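Plaker by Rail: Is the Scenic Upgrade Worth It?

Jul 17, 2020

Several of you have written in to ask about the new "Panorama Class" seats on the Dramdale to Plaker line, mostly after seeing the brochure. Gemma Lightfoot and I went up to try them. I had my doubts before we left and I came home with most of them still in my bag.

The brochure promises "the valley as you have never seen it". I have seen it plenty of times, from the ordinary carriage, for a good deal less money. The extra charge is £20 each way. For that you get a wider seat, a larger window, a hot drink and a small box of biscuits from Prothero, the bakery by Dramdale station. The biscuits are good. You can also buy them over the counter before you board and eat them wherever you like.

The window is larger, I'll grant them that, but it doesn't open, and on the morning we travelled the sun came straight through it from the first tunnel to the reservoir. Half the carriage pulled the blinds down. Gemma asked the steward whether there was a better side to sit on and was told that both sides were equally scenic. They are not. The left has the river nearly all the way. The right has a cutting, then a quarry, then another cutting. If you do book, ask for the left going out and the right coming back, and get them to put it in writing.

There is a recorded commentary as well. It informs you that the viaduct took 514 men to build, a figure I have never found in any of the local histories. Cyril Cheetham, who wrote to us last year about the old branch line, thinks it was borrowed from a different viaduct altogether. It also goes on a long time about the Vastberg Hotel, and I did wonder who had paid for that part.

We ate at the Vastberg all the same, the choice in Plaker being what it is at the moment. Tables have been moved well apart, you order from a board at the door, and the soup came quickly. I had the trout. It was fine, if on the small side for the price, and the "garden salad" was mostly cucumber. Gemma had the pie and did better.
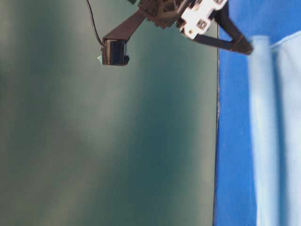
After lunch we walked up to the top lock and back, and it was easily the best part of the day. The path is dry at present and takes up to 70 minutes if you stop at the benches. It costs nothing and there isn't a word of commentary. The signpost at the second stile points the wrong way, as it did when Randa Azar reported it to the council, so keep the wall on your left and ignore it.

We came home in the ordinary carriage. The conductor didn't mind us changing, though there was no refund on the unused half of the upgrade, and the small print says there won't be one. Face coverings are required in both classes, so bring your own.

The railway says the seats will run until the end of September and then be "reviewed in light of demand". There were two other people in our carriage going up. If anyone has had a better trip than we did, write and tell me, and please say which side you sat on.

Wendy Sugden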